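Packaged Spaghetti

Packaged spaghetti is dried long pasta sold in sealed bags or boxes, ready for the pantry shelf. It is one of the great success stories of the everyday kitchen: a food made from little more than wheat and water that keeps for months, stacks neatly, and turns into dinner in the time it takes to set the table. The word "spaghetti" comes from the Italian spago, meaning string or twine, and the name is a perfect fit. The package has its own story, and it is a surprisingly rich one, touching on printing, shop display, home storage, and a lot of small decisions about how a bundle of brittle sticks should be held together.

Contents

1 Background
2 Types of package
3 The clear window
4 Printing and color
5 Shelving and display
6 Storage at home
7 Collecting
8 See also

Background

Before sealed packages became common, dried pasta was often sold loose. Shopkeepers kept it in drawers, bins, or glass-fronted cabinets and weighed out what the customer wanted, usually wrapping it in heavy paper. Long shapes were awkward to handle this way. Strands broke, and the broken bits collected at the bottom of the drawer, where thrifty cooks were glad to buy them cheap for soup. (Broken spaghetti in broth is still a wonderful thing, and plenty of families make it on purpose.)

Paper wrapping gave way to printed boxes and, later, to transparent film. Each step made it easier to ship long pasta over a distance and to keep it clean. It also gave the maker a surface to print on, and pasta makers have been making cheerful use of that surface ever since.

Types of package

Three forms account for most of what is found in stores. The first is the flat film bag, sometimes called a pillow bag, which is sealed at both ends and takes its shape from the pasta inside. It is light, cheap, and slides easily into a cupboard. Its weakness is that it tends to open all at once, and anyone who has cooked regularly has probably swept spaghetti off a kitchen floor.

The second is the cardboard box. Boxes protect the strands well and stack in tidy rows, though they take up the same space when nearly empty as when full. The third is the bag with a folded, squared-off base, which lets the package stand upright. It is a lovely little piece of design, as it gives a soft bag some of the good manners of a box.

Sizes vary from country to country. A one-pound package is the familiar size in the United States, while 500 grams is usual in much of Europe. Smaller packs holding 200 grams are made for single cooks and campers.

The clear window

Many packages leave part of the film unprinted so that the pasta shows through. The window does several jobs. It lets the shopper check the color and thickness of the strands, and it reveals breakage. It also puts the food itself to work as decoration, and spaghetti is very good at this! The fine parallel lines of the strands catch the light and make a pattern that no printer could improve on.
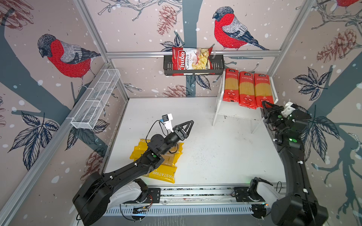

Windows may run the whole length of the package or take up only a small panel near the middle. A long window suits spaghetti best, since the length of the strand is part of its appeal. Short shapes such as shells and elbows get by with a smaller opening, often cut into a playful outline like a chef's hat or a fork.

Printing and color

Blue has a long association with pasta, and one popular explanation traces it to the blue paper once used by grocers for wrapping. Red and yellow are also widely used. Red makes a strong contrast with the pale gold of the pasta and brings tomato sauce to mind, while yellow picks up the color of the wheat. Packages sold outside Italy may carry the product name in the local language, in Italian, or in both, and it is fun to see how different scripts are fitted into the long, narrow space.

Most packages also give a cooking time. These times are a starting point only, and tasting a strand a minute early remains the best method known.

Shelving and display

Shopkeepers have two main choices with bagged spaghetti: lay it flat or stand it up. Flat stacks are steady as long as they stay low, but film is slippery, and a tall pile will start to slide. Standing packages side by side shows off the full front of each one and makes it easy to lift out a single bag. Raised stands and shallow risers are often used to bring a back row into view.

The Mustton grocery fair, held each July, has a whole section given over to dry goods displays. Its 2015 catalog listed 688 packages of pasta from makers large and small, among them the regional mills Gorna and Wegener. Visitors vote for the best arrangement, and long pasta has taken the prize 6 times.

Storage at home

Dried spaghetti keeps best in a cool, dry cupboard away from strong smells. Unopened, it stays good for a long time, and the date on the package is usually a guide to quality. Once a bag is open, the end can be folded over and clipped, or the strands can be moved to a tall jar. Cooks who use a jar often cut the cooking time from the package and tape it to the lid, a habit worth copying.

Baskets and bins are a good match for half-used bags, which rarely sit well on a flat shelf. Wall-mounted baskets free up counter space and are handy for light items such as snacks and small packets of pasta. Heavier supplies belong lower down.

Collecting

Empty pasta packages have a small but devoted following among collectors of food printing. Boxes survive better than film, which wrinkles and loses its ink, so older bags in good condition are prized. The Civo Museum of Household Printing keeps a drawer of flattened pasta wrappers and puts 25 of them on view at a time, changing the selection every season. Some still have a dusting of flour in the seams.

See also

Dried pasta
Food packaging
Pantry
Durum wheat

This page was last edited on Aug 1, 2016.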